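The Case for Folding Knits on the Bed

By Britt-Marie Lie

The folding table in my apartment in Warkidbridge went to a neighbor in March, and I have done the laundry on the bed ever since. It is lower than a table and harder on the back. It is also wide, soft and always there, and for knitwear I have come to prefer it.

Rib knit is the fabric people complain about most when I ask about laundry. A cotton shirt has a collar and a placket, so there is an obvious place to begin. A fine rib has very little structure of its own. Pick it up at one point and it closes up into a rope. The ribs pull together, the hem turns under, and the side seams wander around to the front.

The first job is finding the hem. I look for the place where the fabric is doubled and work outward from it with both hands. Seams help too. On a small garment a seam may be the only thing that tells you which way up you are holding it.

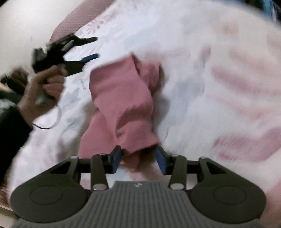 Once the hem is found, lay the piece down and let go of it. A knit that has been bunched needs a moment flat before it is folded. I smooth from the middle to the sides with an open palm and never pull lengthwise. Pulling makes a rib longer and narrower, and it can stay that way until the next wash.

The cover underneath matters more than I expected. A printed cotton one, washed soft, has enough grip to hold a sleeve where you put it. Satin lets everything slide. A cover with wrinkles is fine for sorting, but I straighten one corner before folding, or the creases end up under the garment and I chase them with my hand.

Wallin, the small mill outside Laltov that knits most of the rib I own, prints its care advice on a card: wash cool, dry flat, fold in thirds. The yarn in its lighter tops weighs 200 grams to the square meter and the winter weight is 300. The lighter one creases faster — it also recovers faster, often overnight on a shelf.

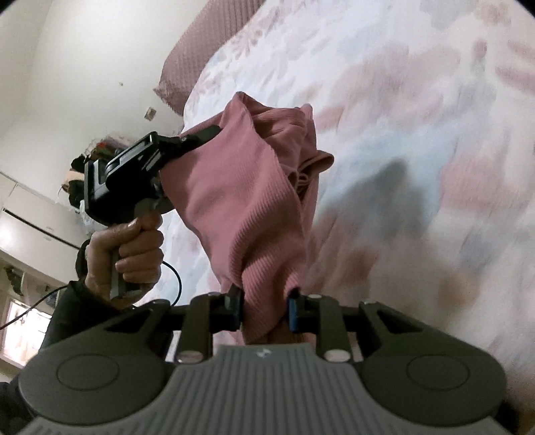
Two pairs of hands make the work easier with long pieces. One person holds the shoulders and the other takes the hem, and the cloth is lowered between them without tension. With children's sizes there is hardly room for four hands, and I do those alone.

For storage I use a Tareline drawer insert with 16 sections, bought secondhand. Rolled tops go in upright, and I can see every color without lifting anything. Heavier sweaters are folded and stacked, no more than 5 to a pile. Hangers I keep for woven things.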